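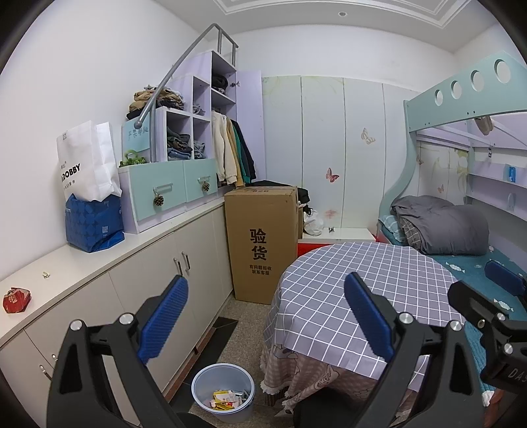

Revathi Fernandes writes that a demonstration should be thrown out the moment the operator hesitates, and that keeping the slow ones only teaches the arm to dither. She runs her own filter at the logging step and asks why the Cirkden home set does not do the same.

We did, until March. The old rule dropped any take in which the hand tool held still for longer than 25 frames with the fingers open. It removed a lot of junk. It also removed most of the takes in which the operator stopped short of a drawer pull, corrected the wrist angle and then closed. Those corrections are scarce in the set and the policy needs them. With the rule on, the Suvberg arm went for small handles at whatever angle it arrived at, and on a bar handle with something hanging in front of it the lower finger fouled more often than it cleared.

The current rule works on segments. A pause stays in if the wrist pose after it differs from the pose before it by more than the tracker noise. A pause with no change of pose is cut down to five frames and the take is kept. Takes are dropped whole only for lost tracking, a finger width that fails to log, or an operator who sets the tool down partway through.

Fernandes is right on one point. Pauses at the start of a take carry nothing, and we were leaving them in. From Monday the trimmer removes everything before the first wrist motion. Anyone training on the earlier export should run the trimmer locally or wait for the new one.

Notes for people recording at home this month:

Bedrooms and storage furniture are still the thin part of the set. Kitchens are covered. Folded clothing in open cubbies, drawers at knee height and bags standing on counters are all wanted.

Record 20 takes per task and change the start position between takes. Do not tidy the room first. Soft items should go back roughly folded, in a different order each time.

Wipe the finger pads before each session and check the screws on both fingers. A finger with play in it shifts the closing width, and the calibration file will not catch it.

Walk the room once with the tool before the first take so the tracker can build its map. Plain white doors give it little to hold on to, so include the floor and the bedding in the walk.

Remote-control sessions on the Nedside rig continue as before, with a limit of 35 minutes per operator. The trimmer change does not apply to them. Their pauses come partly from link delay and are handled in the Rivera loader.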